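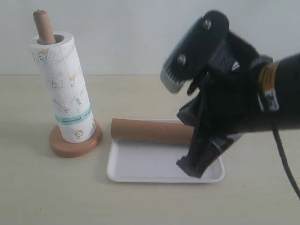
Parveen Mridha wrote that my reorder points were too high and that I was storing money in the form of dish soap. The comment was left under the December post, and it was correct for roughly half the list, so I reran the numbers.

The setup has not changed. Every consumable in the house has a row in a Plonon sheet with four fields: units on hand, mean days per unit, lead time in days, and a minimum. When units on hand times days per unit falls below lead time plus a buffer, the row turns orange and the item goes on the Friday list. The log now holds 536 entries across 86 items. An entry is written when a unit is opened, never when it is bought. Purchase dates tell you about sales and car trips. Opening dates tell you about use.

The original buffer was a flat two weeks for everything. That is the part Parveen objected to. A flat buffer treats coffee filters, which we use at one per day with almost no variation, the same as lightbulbs, which fail in clusters or go a year without a failure.

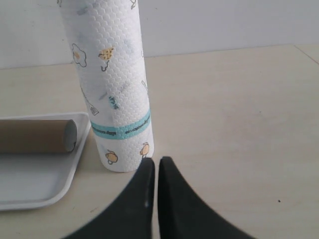

Buffer by variance

I sorted the items by the standard deviation of days per unit divided by the mean. Three groups fell out without much forcing.

Steady items: coffee filters, toothpaste, dishwasher tablets, cat litter. The buffer dropped to 4 days. Nothing has run out yet, though dishwasher tablets came close when we had guests.

Lumpy items: paper towels, trash bags, baking soda, flour. One spill or one weekend of baking can double the rate. Fourteen days stays. 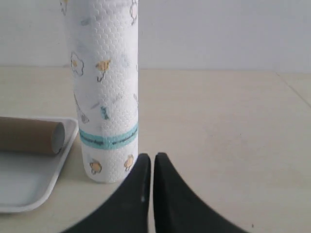
Paper towels, the printed kind. Lumpy group.

Rare items: bulbs, smoke alarm batteries, furnace filters, drain cleaner. Time-based buffers are meaningless at this rate, so the rule is one spare on the shelf, replaced when opened.

Lead time

Lead time was the other weak input. I had entered seven days for all items on the theory that we shop once a week. For the things we buy at Rathnayake, the corner store, the real figure is zero, or however long it takes to put shoes on. For anything ordered from Brondstead it is 3 days if the order goes in before noon and unpredictable otherwise. I now keep lead time per supplier in a second tab and look it up by supplier name,
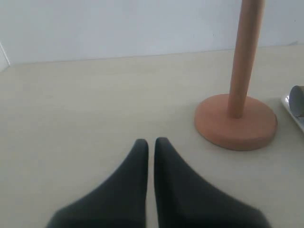 and that removed most of the manual editing I used to do after switching where we buy something.

Two problems remain. The sheet cannot see partial units, so a full bag of flour and a nearly empty one both count as one. Chaminda Ekanayake suggested weighing, and I tried it with flour and rice for a month. The data was better and the habit did not survive. I may try a simple half-full flag next.

The second is seasonality. One year of log is too short to separate a winter pattern in tissues from a single bad cold. I will leave the tissue row alone until there is a second winter to compare it with.

The updated sheet is in the usual folder. Column F is the new buffer, and column G is the old one, kept for comparison.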